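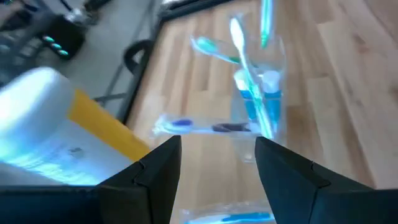

Kultell opens toothbrush and toothpaste packing table in Ekisley

Free dental care packs to be made up every Wednesday for families, hostels and schools

Ekisley, June. Kultell, the household goods charity, has opened a packing table at its Ekisley store where toothbrushes, toothpaste and mouthwash are sorted and made up into packs for people who have gone without them. The packs are free. They go out through schools, hostels and advice centres in the town and in the villages on the Kimby side of the river.

The table runs every Wednesday from 9 in the morning until early afternoon. In its first month it sent out 100 packs. Kultell expects that number to rise when the schools break up and families lose the help they get in term time.

Until now Kultell has dealt mainly in bedding, pans and small pieces of furniture. Staff at the store had noticed that people collecting a kettle or a set of sheets often asked whether there was anything for the bathroom. Soap was usually to hand. Toothbrushes were not, and when they did come in they arrived in ones and twos at the bottom of a donated bag.

"We were asked for toothbrushes more than almost anything else we didn't have," said Malathi Salian, who manages the Ekisley store. "A family moving into an empty flat has a long list of things to buy, and four toothbrushes and a tube of toothpaste tend to slide down it. They're small things. They still cost money, and you need them on the first night."

What is in a pack

A standard pack holds one toothbrush for each person in the household and toothpaste to go with them. Small tubes are used for single people and for anyone in temporary housing, where there may be no shelf to keep a large one on. Adults can have a bottle of mouthwash if they want it. Families with children under six are given children's toothpaste when Kultell has it in stock.

Every toothbrush that goes into a pack is in its original sealed wrapper. Brushes that reach the store without one are kept back and used for cleaning jobs, such as scrubbing round taps and the hinges of donated cupboards. They are never given out for teeth.

Packs are put together in one of two ways. Most are bagged. For hostel rooms, where things are easily lost or mixed up, the brush and paste can be handed over in a plastic cup that then stays by the basin. The cup idea came from Babaei, the hostel on the Kimby road, which asked for 40 of them to start with and has since asked for more.

"In a shared bathroom you want to know which brush is yours," said Ms Salian. "If it stands in your own cup, you can carry the lot back to your room. Babaei asked us for that and it was an easy thing to do."

How the table works

Donations are checked in at the back door and brought to the table in crates. Wrapped toothbrushes are looked over for splits in the film. Mouthwash bottles are checked for a tight cap and a date, and anything out of date is poured away and the bottle recycled. Toothpaste is sorted by size, with small tubes kept apart from full-size ones.
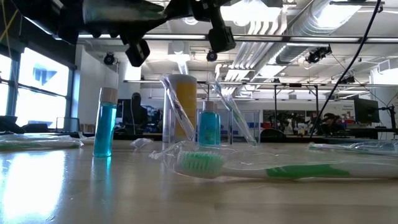

Wrapped toothbrushes and bottles on the table at Kultell's Ekisley store.

Each order comes in on a single sheet giving the number of adults and children and nothing else. No names are asked for. The sheet is ticked off as the pack is filled and goes into the bag with it, so that the school or hostel can match it to the right household at the other end.

Two people work at the table at a time. Kultell tried it with four in the first week and found that they got in each other's way. The same pair now stays on for the whole session, and the crates are changed over at 11 while they have a break.

Brush colours are mixed within a family pack wherever stock allows, so that people sharing a bathroom can tell theirs apart. This was a request from one of the first schools to take part. When only one colour is left, a strip of coloured tape goes into the bag and the family can wind it round the handles.

What is needed

Kultell is asking shops, offices and households in and near Ekisley to give the following:

Adult toothbrushes, medium or soft, in sealed wrappers
Children's toothbrushes, in sealed wrappers
Toothpaste, any size, unopened
Mouthwash, small bottles preferred, unopened
Plain plastic cups, clean and without cracks
Paper or cloth bags with handles

The greatest need at present is for children's toothbrushes. The store has enough adult brushes to last to the end of the summer at the present rate, and plenty of mouthwash.

Kultell cannot take electric toothbrushes, replacement heads, denture tablets or opened toothpaste. Whitening products are also turned away, as they do not suit everyone and the store is not able to give advice on them.

Items can be left at the back door of the store during opening hours. There is a bell to the left of the door. Please do not leave bags outside overnight. Two have been spoiled by rain already this month and everything in them had to be thrown out. Anyone bringing more than 2 full crates is asked to ring first so that space can be cleared.

Money is welcome too. It is spent on whichever items are short, and the store buys in bulk when it can.

Asking for a pack

People living in Ekisley or Kimby can ask for a pack through their school office, hostel or advice centre. There is no form to fill in and no proof of income is needed. Packs can also be picked up from the counter at the store while the table is running, without an order, as long as there are some made up.

Schools and hostels that would like to join should contact the store and say how many packs they are likely to need in a month. Orders received by Monday midday are filled that week. Larger orders may be split over two weeks.

"We would like more schools to get in touch before the summer holidays," said Ms Salian. "They know which families could do with this. We can have the bags ready for the children to take home on the last day of term."

The table will run through the summer without a break. Kultell plans to look at the numbers in the autumn and decide then whether its Kimby store should have one as well. That store is smaller and has no back room, so the packing would have to be done after closing.

About Kultell

Kultell collects, cleans and passes on household goods to people setting up home with little or nothing. It has stores in Ekisley and Kimby and a van that delivers larger items within the area. Goods are given free or sold at a low fixed price, depending on how the customer has been referred.

For more about the packing table, or to arrange a visit, please ask for Malathi Salian at the Ekisley store. Visits are best made on a Wednesday morning before 11.

Ends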